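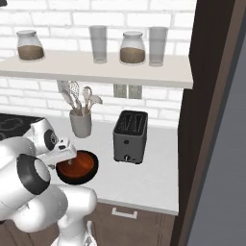 The simulated kitchen used in the Wotby student contest, with the arm's gripper at the pan.

JORHAM, June 16, 2018 – The Wotby robotics club will open its second student contest in October, and its organizers would like to keep expectations low. Teams from 11 schools have signed up to program an arm in a simulated kitchen. No real dishes are involved.

Last year's teams logged 883 practice runs in software supplied by Fornura. The club does not consider that proof of much.

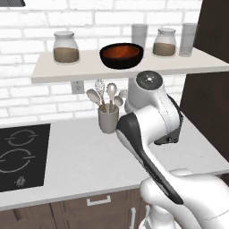

A simulated counter never gets greasy, and a good score on screen says little about a real sink. Teams will therefore have 20 minutes to explain their failed runs to the judges – a part of the day that counts as much as the score. Entry rules are available from the club office at Rudd Hall.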